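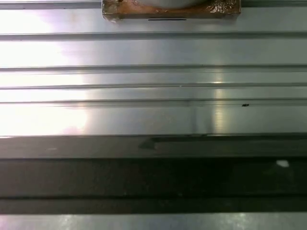 Progress report to the Tandlow Equipment Reuse Fund
Reporting period ending March 2026
Prepared by Getsemaní Zamudio, Clurner workshop

1. Scope of this report

This report covers the bench stage of the Nellard board recovery project: intake, inspection, fitting trials and storage of used desktop motherboards. Collection from donor offices was covered in the previous report and is unchanged. The target for the grant year remains 700 boards assessed, with a written record for each.

2. Bench and fixtures

Work has moved from the timber benches to slotted aluminium extrusion. The slots run the full length of the work surface and take standard T-nuts, so stops and clamps can be repositioned without drilling. Two drawbacks have been recorded. The bare metal conducts, so no board is powered while in direct contact with it; insulating standoffs are fitted first. The slots also collect offcuts and dropped screws, and are now brushed out at each changeover.

Glare from the polished faces was a nuisance during visual inspection of fine-pitch parts. Matt mats were trialled and rejected because they covered the slots. The lamps will be lowered and fitted with diffusers instead. The cost is within the existing allocation.

3. Inspection procedure

Each board is checked in a fixed order: CPU socket, memory slots, expansion connectors, power connectors, capacitors, rear ports. The socket comes first as it accounts for the largest share of rejections, and there is little value in testing memory on a board with damaged contacts.

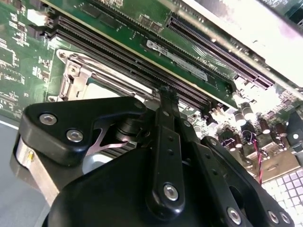 Memory slots are inspected end to end for cracked housings, loose latches and foreign matter. A known-good module is then seated in each slot in turn and removed. Insertion is made with even pressure at both ends — uneven seating was the main source of false faults in the first batch and led to 30 boards being retested. All retests have been completed and the records corrected.

Socket frames are checked for distortion and for missing or mismatched fasteners. Replacement fasteners are taken only from boards of the same socket type.

4. Expenditure

Spending on bench hardware to date is $2,060, all of it extrusion, brackets and standoffs supplied by Echeverri. No further structural purchases are planned. Antistatic bags and labels are charged to consumables.

5. Outstanding items

Diffusers to be fitted to both lamps.
Label format to be agreed with Nellard before the next batch is released.
Storage racking — a second bay is needed if intake continues at the present rate. A quote has been requested and will be forwarded when received.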